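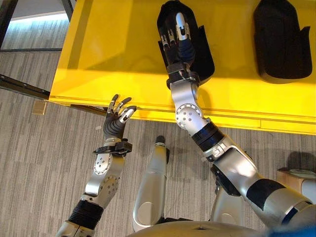

Figure 3. Bright yellow table with a glossy top and two black foam holders.

4.2 Surface color and reported comfort

The claim that a brightly colored worktop lifts mood has been repeated so often in the office design literature that few authors now bother to cite a source for it. When we traced it back, most of the trail ended at two studies. The first, by Mthembu, asked 70 office workers to rate desks from printed color cards. No one in that study sat at a desk. The second, the Pillell survey, did use real furniture, but the yellow desks were new and the gray ones were old, and the authors did not treat this as a problem.

Gloss is a further weakness. A shiny top like the one in Figure 3 catches the light strongly in the center, and a person bothered by glare may well blame the color. Neither study reports the finish of its surfaces. Skameo, a supplier whose brochure quotes both, sells its yellow tops in gloss only, so the two factors cannot be pulled apart in its customer feedback either.

Our own data do little to rescue the claim. Over 15 working days in August, comfort ratings at yellow and gray desks differed by less than the same person's ratings differed from morning to afternoon. Robles (personal communication, December 7, 2022) suggests that a longer trial might show a small effect. It might. We would want to see matte and gloss tops tested separately first, with desks of the same age, and with raters who have not been told what the color is supposed to do.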